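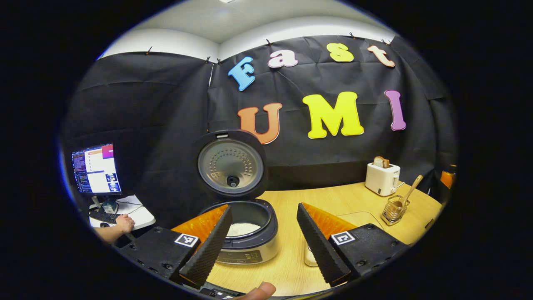 # The long way to a scoop of rice

It takes a few seconds to open a rice cooker. At Somila they have recorded it 472 times, and they would like more.

The company rents the upper floor of a former print shop and has one product in development, a kitchen arm called Grenus. Before the arm can do anything useful it has to learn from examples, and the examples are made by people. Someone stands at a table, holds a gripper by its handle and does the job by squeezing two padded fingers open and shut. The camera on the gripper records the view the arm will later have when it tries the same thing.

No arm is needed for this part. That keeps the cost down, and it also means a demonstration can be made wherever there is a bench and something to pick up.

## A morning at the table

Work starts at half past eight. The jobs on the current list are ordinary: open the lid, lift the spoon out of its holder, take the toast from the toaster, move a glass to the other side. Each one is called an episode. Most run under 20 seconds, and the person holding the tool says the name of the job aloud before starting.

The tool is lighter than it looks but it tires the wrist. People change over every half hour. New starters tend to move too quickly, then too carefully, and neither is much good. The instruction on the training sheet is to move at the speed you would use if you were carrying a full cup.

Between episodes the objects are shifted. The cooker goes a hand's width to the left, or is turned a little. The glass comes forward. If everything stayed in one spot, the arm would learn the spot, and a cooker on a different bench would defeat it.

The square black-and-white markers on the gripper are there for the software, which uses them to work out how far apart the fingers are at any moment. A smear of rice starch across one can spoil an episode, so there is a damp cloth within reach and a rule about using it.

## What gets thrown out

The set now holds 1,207 episodes. Another 203 were rejected in the last round of checking, mainly because the tracking had slipped or a hand had blocked the view. A few were dropped for odder reasons. In one, the demonstrator opened the cooker, closed it, thought again and reopened it.

Mistakes are not always removed. A missed grasp followed by a good one is kept, and is marked as a recovery. The team at Parisi, a small lab in Urach that shares its recordings with Somila, argues that these are worth more than clean runs. Somila is less sure and labels them separately so it can train with and without them.

Rice is the difficult one. Grains stick to the spoon, and a mound that has been scooped has a different shape for the next person. The cooker is refilled often, and the staff have stopped bringing rice for lunch.

The next batch moves to drawers and cupboard doors. A second table has been ordered, and the rice cooker will stay on the first until Friday.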